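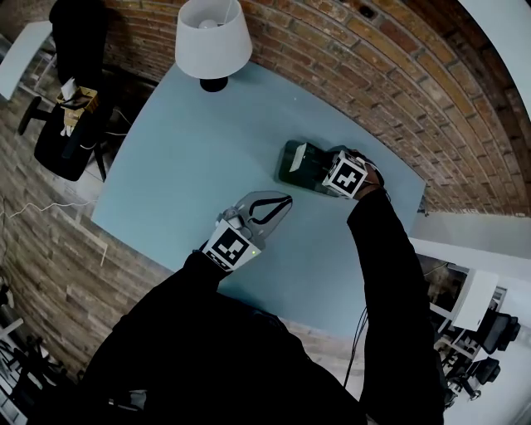 4. Setting Up the Finasbridge Water Softener

4.1 Before you start

The softener must stand on a level floor within reach of a drain and a grounded outlet. Keep the supply line closed until step 6.

CAUTION: Do not connect the softener to a hot water line. Inlet water above 90 °F will damage the resin tank seals.

4.2 Connecting the bypass valve

1. Remove the shipping plugs from both ports on the control head.
2. Coat the O-rings with the silicone grease supplied. Do not use petroleum jelly.
3. Push the bypass valve onto the ports until both clips seat.
4. Connect the house supply to the port marked IN and the house line to the port marked OUT.
5. Run the drain hose to a standpipe or floor drain. Leave an air gap of at least 2 inches.
6. With the valve set to BYPASS, open the supply slowly and check each joint for leaks.

Note: Homes with the older Fovine manifold need the adapter kit. See Section 9.

4.3 Filling the brine tank

7. Pour 3 gallons of water into the brine tank.
8. Add salt pellets up to the fill line. Rock salt is not suitable.
9. Turn the bypass valve one quarter toward SERVICE and wait until the water runs steadily at the drain.
10. Turn the valve fully to SERVICE.

4.4 Programming

11. Plug in the power supply. The display shows the time of day.
12. Hold SET until HARDNESS appears, then enter the value from your water test.
13. Press SET again and enter the capacity. The factory value is 3,000 gallons between cycles.
14. Choose a regeneration time. The default is 2:00 a.m.

Note: If the display shows code 672, the valve motor has not found its home position. Unplug the unit, wait one minute and repeat step 11.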